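Arkex Card Terminal: Installation and Set-up Guide
Section 4: Connecting the terminal and running the first settlement

We use cookies to remember your language and region. By continuing to browse you accept our cookie policy.

This section applies to counter-top terminals supplied to merchants under the Braline acquiring service. It replaces the version issued in September. Revised Dec 20, 2020.

4.1 Before you begin

You will need your merchant number, the supervisor code sent under separate cover, and a card that may be used for a test sale. The merchant number has nine digits and appears at the top of your welcome letter.

Caution: The supervisor code must not be kept with the terminal or written on the base unit. Three wrong entries will lock the terminal, and it must then be released by the Fimthorpe service desk.

4.2 First connection

1. Place the base unit on a level surface within reach of a mains socket and a network point.

2. Connect the network cable first and the power supply second. Use only the power supply provided.

3. Wait until the display shows READY TO REGISTER. This may take up to 19 minutes if new software is being loaded. Do not switch off the terminal during this period.

4. Do not open the casing at any time. Terminals that have been opened will refuse all card transactions and must be returned for replacement.
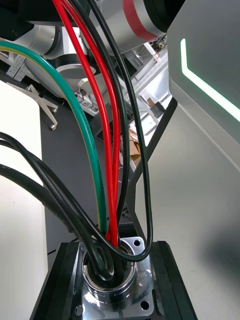
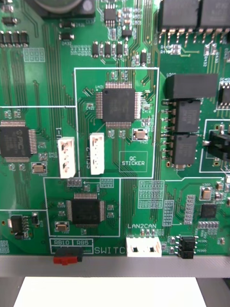 4.3 Registering the terminal

5. Press MENU, choose Registration, and enter the merchant number. Press the green key to confirm.

6. Enter the supervisor code. The terminal will contact the host and print a registration slip. Check that the trading name and address on the slip are correct.

7. If the slip shows response 1,275, the merchant number has not been recognised. Repeat step 5. If it shows 1,293, the account has not yet been opened for card acceptance, and you should contact the service desk.

Note: Merchants who use Mousavi till software should complete step 6 before pairing the till. Pairing instructions are given in Section 6.

4.4 Test sale and settlement

8. Carry out a sale for one penny using the test card, and then refund it. Keep both receipts.

9. Press MENU, choose End of Day, and select Settle. The totals printed should show one sale, one refund and a balance of nil.

10. File the settlement report with the registration slip. Both may be requested at your annual review.

Caution: Transactions that have not been settled within five days may be declined by the card issuer. Settlement should be carried out at the close of each trading day, including days on which no sales were taken.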